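Rindora Sets Equipment Plan for Kitchen-Task Robot Stations

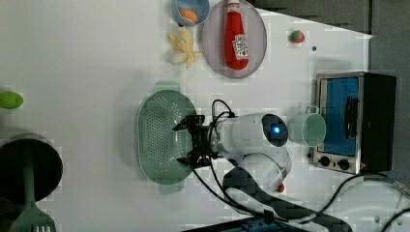

BRANDTON, Jan 16, 2026 – Rindora today announced the approval of a multi-stage equipment plan under which it will purchase and install 10 tabletop robot stations at its Brandton facility. The stations will be used for household handling work, chiefly the picking up, moving and putting away of kitchen items. Orders for the first five stations will be placed in March.

The plan, known within the company as Inumness, replaces the previous practice of buying arms, grippers and tables as separate items under separate budgets. Each station will now be treated as a single purchase with one budget line, one delivery date and one acceptance test. The budget line covers the arm, the gripper, the table, power and data cabling, a set of kitchen goods, spare parts and operator training.

"Our earlier budgets were accurate on the price of the arm and weak on everything that surrounds it," said Mircea Nistor, director of operations at Rindora. "Cables, finger parts, replacement kitchenware and the hours needed to set up a table were charged to whichever department had funds left. Inumness puts those costs in view before an order is signed."

Rindora has appointed Stanciu, an equipment planning firm, to manage the purchase. Stanciu will draw up the technical requirements, review supplier bids and witness the acceptance tests. Bids will be judged on total cost of ownership over five years, including service visits and the expected replacement of wear parts. Suppliers must quote grippers, gripper brackets and cable sets as separate lines so that these can be reordered without a new contract.

Under the acceptance test, each station must complete 1,000 consecutive handling cycles with a fixed set of kitchen items before final payment is released. The set will include cookware, dishes, utensils, packaged goods and play food. A cycle in which an item is dropped, or in which an operator must step in, ends the run, and the count begins again from zero. Testing will take place on Rindora's own tables and under its normal room lighting.

"A supplier's showroom is a poor guide to how a station will perform in daily service," said Ileana Buzatu, lead planner at Stanciu. "A colander has thin edges and holes. A mug may be standing up or lying on its side. We have asked bidders to plan for a crowded table, and to tell us in writing which items their gripper is not suited to. That information affects what we buy and how many spare fingers we keep on the shelf."

The stations will be housed in an existing work area of 1,041 square feet. No new construction is planned. The budget does provide for additional power outlets, raised cable channels between tables and a lockable cabinet for spare parts. Floor work will be completed before the first delivery so that stations can be placed directly in their final positions.

The purchase is divided into two orders of equal size. The second order will be placed only after all stations in the first have passed acceptance and have been in regular use for one full budget quarter. Rindora may change the gripper type, the number of spare parts or the service terms between the two orders. The company may also cancel the second order without penalty if running costs exceed the approved limit.

Operator training is included in both orders. Staff who currently work with the company's arms will be trained first and will take part in the acceptance tests. Training will cover daily checks, safe stopping and restarting, gripper replacement and the recording of faults. Rindora does not expect the plan to reduce the number of staff assigned to the work area.

Arms already in use at Brandton will remain in service while the new stations are installed. Each will be inspected by Stanciu and then kept, rebuilt as a training unit or retired. Any amount recovered from the sale of retired equipment will be returned to the Inumness spare parts budget.

Suppliers wishing to bid may request the requirements document from the Rindora purchasing office. Requests should state the company name, the equipment offered and the location of the nearest service center. Questions about technical requirements should be addressed in writing to Stanciu, and replies will be shared with all registered bidders.

About Rindora
Rindora develops and operates robot stations for household and light service tasks. The company is based in Brandton.

About Stanciu
Stanciu advises companies on the planning, purchase and acceptance of automation equipment.

Media contact: Rindora Communications Office, Brandton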